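Search this forum Search

Junior sabre: travelling to first open, worth it at 13?

plarnano_parent
My daughter has been fencing sabre for two years at our school club and her coach has suggested the Astthorpe Open. It's 85 miles each way and she'd be in with fencers a good deal older. She's mad keen, I'm a bit nervous. Has anyone else's child done it this young?

tierce_and_tea
Oh, do it! Mine went at 12 and lost nearly every bout in his poule and came out grinning from ear to ear. The older ones were lovely to him (one of them lent him a body wire when his packed up) and he talked about it all the way home. You learn so much just from standing at the end of the piste watching people who are quicker than you.

Olszewski_sabre
I'll disagree a little. Love the Astthorpe, great venue, but two years in is early for an open. There's a good under-14s event in August run by the same people, and she'd get a fairer run of bouts. I've seen keen kids go quiet for months after a 15–1.

tierce_and_tea
Depends on the kid though, surely? Mine has had plenty of those and he's still at it five times a week.

Olszewski_sabre
It does depend on the kid. I'm only saying ask her coach what she wants her to get out of it. If the answer is "a day's experience", fine, go. If it's ranking points, wait.

Poonam Dwivedi
Coach here, and very happy to see this one come up! I take a group of eight to Astthorpe every year, usually with a couple of first-timers. I tell them to pick one thing to work on, say holding their distance after the first attack falls short, and we talk about that on the way back and leave the scores alone. Last time one of my Year 8s finished 209th in the combined list and was thrilled, as she'd hit somebody who trains with the county squad. Twice!

Food matters more than people think. Check-in is early and the café queue is dreadful by mid-morning, so eat a proper breakfast and bring plenty with you. Mine get porridge, then pasta in a flask for after the poules, and milk on the drive home.
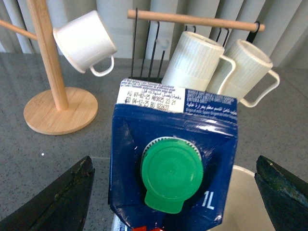
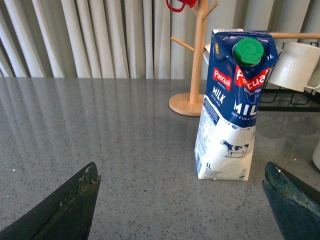

On kit, please do check everything the night before. Two body wires, two mask leads, two sabres that have been tested that week. Weapon control is friendly but they won't pass a mask with a rusty bib, and the repair stall gets busy. And label it all – there are 395 entries across the weekend and every bag is black.

plarnano_parent
This is brilliant, thank you. She only has one mask lead so that's going on the list. Is the Primunance glove any good? The one she's got is going at the cuff.

tierce_and_tea
We've had two of those. Warm, but they last well. Go up a size.

Olszewski_sabre
Ours split at the thumb inside a term, so not from me. Try it on in person if you can.

Poonam Dwivedi
Somewhere between those two for me. Fine for a season at her age, she'll have outgrown it by then anyway. Do come and say hello if you go, we're normally camped by the far doors at the end of the hall.

plarnano_parent
Entered! I showed her the thread and she read Olszewski_sabre's post out loud and said "I've already lost 15–1, it was fine". So that's me told.

Olszewski_sabre
Ha, fair enough, I take it back for her. Best of luck to her, and get her watching the women's last eight if you can stay that late. It's the best fencing of the weekend.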